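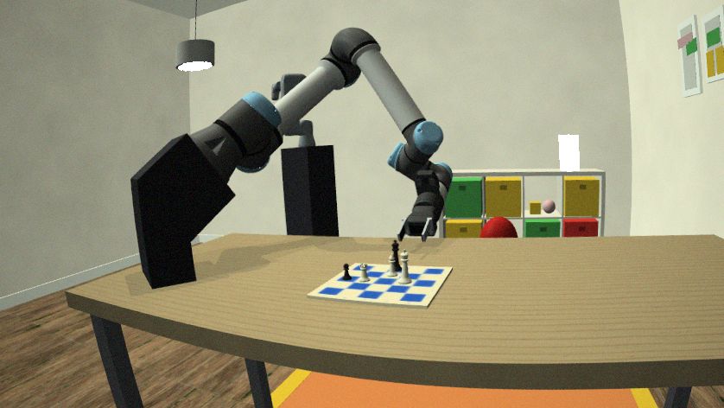
D. Angelovski

Week 4 handout: Do brain games make you smarter?

Read this before Monday. Bring the ad you picked and a pen.

The usual claim goes like this: practice a puzzle and your memory gets better at everything. The first half is easy to believe. People who practice a puzzle get better at that puzzle. The second half is called far transfer, and the evidence for it is thin.

Take the Skidis study in your packet. It had 126 people at the start and 26 at the last test - look at who dropped out before you look at the scores.
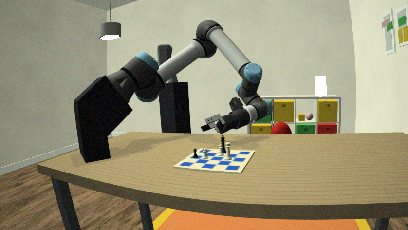
The group that stayed also knew they were being trained, and the comparison group got nothing to do at all. I would want a second group doing something equally dull for the same number of hours.

The Jidik paper has some 200 people and a proper comparison group. Its gain shrinks to almost nothing. You won't find that in the ads. 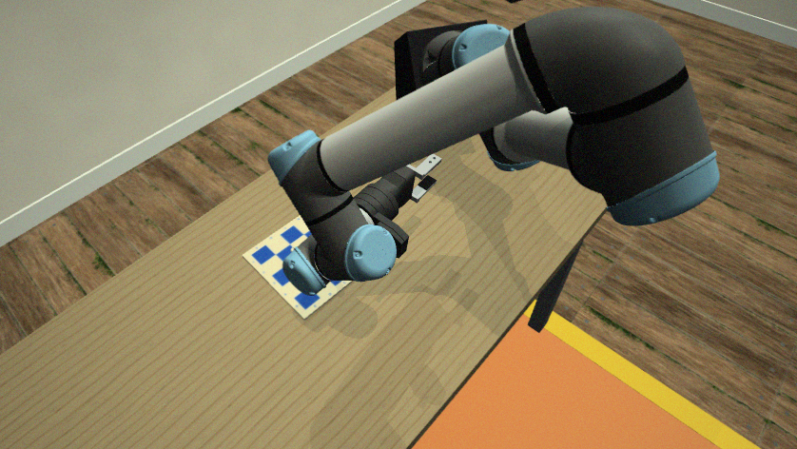

Questions to ask of any claim

1. Who was left out of the final count?
2. Was the test too much like the training?
3. Who paid? (Drisham sells the app it tested.)

Write 100 words on question 2, using your own ad. Please don't summarize the ad, I've read it.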